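Cluden Street Hall, quarterly safety walk-through
Checked by: Baltasar Carretero
Copy to: Savvas Tsoukalas
Walk started 4 p.m., Saturday

Status words are OK, FIX and DOUBTFUL. I have used DOUBTFUL more than last time. A signature on a tag tells me someone owned a pen.

1. Front entrance and ramp
Door closer: OK. Shuts without slamming.
Ramp handrail: FIX. Second bracket from the bottom moves when you lean on it. It was reported as tightened in January. I would like to know which way it was turned.
Mat: DOUBTFUL. Sold to us as non-slip. It slid when I pushed it with one foot.

2. Exits
Main exit sign: OK, lit, and stays lit on battery.
Rear exit sign: FIX. Goes out as soon as you press the test button.
Rear door bar: OK, but stiff. A ten-year-old would struggle.
Exit route behind the stage: FIX. Stacked chairs again. The sign asking people to keep it clear is behind the chairs.

3. Fire extinguishers
Kitchen: OK. Needle in the green, pin in place.
Hallway, unit 457: DOUBTFUL. The tag carries a full run of monthly initials, all in the same ink and the same slant. I don't believe anyone stood there every month. Have Gautam look at it on their next service call.
Stage: FIX. Hanging from one screw.

4. Electrical
Panel cover: OK. Labels are readable, though "misc" on breaker 26 is no use to anyone in the dark.
Kitchen outlets: both trip on test. OK.
Extension cords: FIX. Two are plugged end to end along the east wall. The answer I got was that it's temporary. It was temporary last quarter.

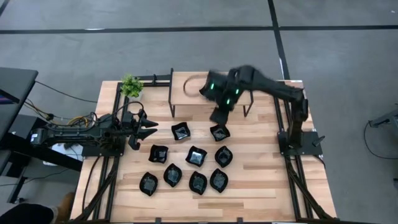 Loose cords are the item I get the most argument about, so I'll put the rule down once. Anything that crosses a walkway gets a cover or gets moved, and anything that hangs gets tied up clear of feet and chair legs. This goes for thin ones too. A cable like the black one looping from the left toward the back corner of the table is the sort I mean, and I'd want to see for myself where it runs before marking it OK. Tape does not count as a cover. I've peeled up enough of it.

5. Floors and seating
Main floor: OK apart from a raised board near the piano. FIX.
Wekberg folding chairs: DOUBTFUL. The seller's sheet says they can't pinch. I pinched a thumb.
Stustance step stool: OK on level floor. The rubber on one foot is worn, so don't use it on the kitchen tile.

6. First aid
Kit: FIX. Burn gel is out of date and the scissors are missing again.
Accident book: DOUBTFUL. No entries since the last walk. I have seen people run in this hall.

Before the next booking: rear exit sign, stage extinguisher, chairs out of the exit route. Savvas, please send me photos of the finished work. "Done" in an email won't close any of these.

B.C.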